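Ticket 434: Drawer demos failing to register in the black kitchen
Project: Demissie
Opened by: Mirko Messina
Opened: 2021-08-10
Status: Open (was Closed, was Open)

Summary: I am collecting the 100 drawer demos for the Proltitz training batch. The replay checker rejects a good share of them with "goal not reached," including several where I would have sworn in court that the goal was reached. The checker was not in court.

Steps to reproduce: load the kitchen layout with the plank wall, start a teleop session, go for the lower drawer, save, run replay. The wrist view is attached so you know which furniture I mean. Two tall doors up top, two black drawers under them, silver pulls. The lower one is the troublemaker.
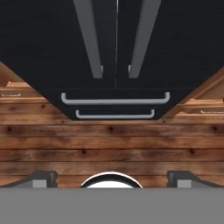 Page 1 of 3

Expected: drawer opens in replay as it did in the session.
Actual: arm performs a lovely pulling motion with nothing in its fingers.

First guess from the Jakside desk was that I was letting go of the handle early. I slowed down. I slowed down so much that the session timed out, and I got a new error for my trouble. Went back to normal speed.

Second guess was the task label. Fair enough, because both drawers were listed as "drawer" in the prompt file and the checker was picking whichever it met first. Renamed them drawer_upper and drawer_lower. Ticket closed by Jakside. I reran the batch, and the ticket was reopened by me.

What the rename fixed: upper drawer demos now pass.
What it did not fix: lower drawer demos, the ones I had complained about.

I then compared a failed save with its own replay, step by step, which is as much fun as it sounds. The arm path matches for most of the run and drifts near the end. On replay the fingers close 8 steps before they get to the handle. Same commands, same start pose according to the log. The log also says the cabinet is in the same place, and I am choosing to believe it for now.

Added a second wrist view from the same kitchen, with the camera in closer to the drawers and the light gray door open on the right.

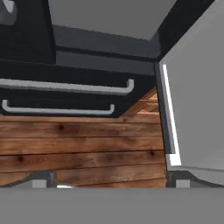 I tried the lower handle from straight on, from the left and from underneath. From underneath passes replay more often than the other two, but I don't want a whole batch of one approach. The last model we trained that way learned to approach everything from underneath, including things on the floor.

Reply from Jakside desk: Please confirm the action rate in your session settings matches the one in the replay config.

Reply from Mirko: It does not. The session settings came from the Moldale template, which I was told in November to always use. Changed it to match and recorded 3 new lower drawer demos. Two pass. The third fails with "goal not reached," and I have watched it — the drawer is open at the end.

Reply from Jakside desk: How far open?

Reply from Mirko: Open the way a person would mean it. Where is the threshold kept? I can't find it in the replay config. Leaving the old demos in the reject folder until I hear back, please don't purge them.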